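Zarkik opens its handling lab to visitors

Robotics firm Zarkik opened its handling lab at Vadberg to the public in August, with demonstrations running from 10 am until late afternoon. The subject was packing: taking soft, badly shaped goods and getting them into or out of ordinary cardboard boxes without a person touching them.

Benedito Macedo, who leads the gripper group, told visitors that rigid goods had stopped being the main difficulty. Bags and folded material change shape when they are held, so a grip planned from a single overhead view is often wrong by the time the fingers close. The Folska arm used at the open day therefore carries a small camera at the wrist, and the grip is corrected during the last part of the approach.

The control software, named Shao, was trained on 1247 recorded picks, of which 364 were carried out in homes and small offices. According to Macedo, the home recordings are slower to collect and harder to label, but they contain the lighting, floors and clutter that a test bench lacks. Boxes stand on the floor with their flaps open, and other items are left where they lie.
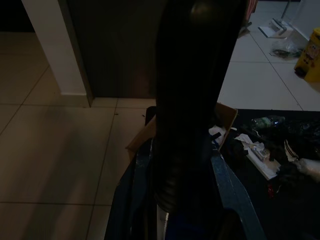 A full pick takes eight seconds at the speed used for public sessions. Shao can run faster, though the firm keeps the lower limit whenever visitors are in the room. Thin plastic remains the weak point -- the fingers may close on one layer and leave the contents behind -- and the present version makes a second attempt before it stops and asks for help.

Neusa Vieira, who runs the test programme, said seven companies had asked for trials of the arm, most of them in returns handling. She gave no price and no delivery date. The next version will have softer finger pads and a shorter wrist, and Zarkik intends to show it at Vadberg once load testing is complete.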